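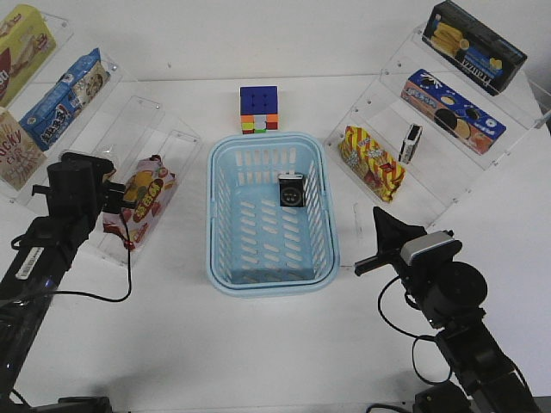
The Clirkari bench, with the basket between the two shelves and an arm on either side.

If you look after a pair of arms like ours, sooner or later one of them will nudge a clear shelf and stop with a contact fault. Ours did it in February, and Shufen Cui and I spent a good long while blaming the motor before we thought to look at the shelf itself. Clear acrylic is hard for a camera to pick up, you see, and our arm had the front edge sitting 6 mm further back than it really was.

First, press the stop button and leave it pressed. Please don't reach in while the motors are live, even if the arm looks fast asleep. Write down the fault code (ours was 2228), then support the arm with one hand before you release the brake, as it can drop.

Now open the wrist view and find the nearest corner of the shelf.

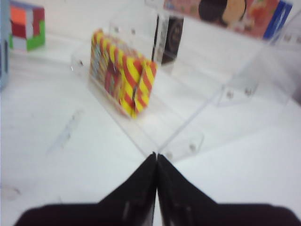 Wrist view, fingertips lined up with the corner of the clear shelf.

Check the gap by eye as well – glare can fool you on a screen. Run a fingertip along the panel for chips, and snug up any loose screws while you're there.

Stick a strip of matte tape along the front edge, teach the corner again, and set the speed to 20 per cent. Do 2 slow passes with your hand on the stop button. If the fault comes back, leave the arm switched off and give Lihua Fan a call.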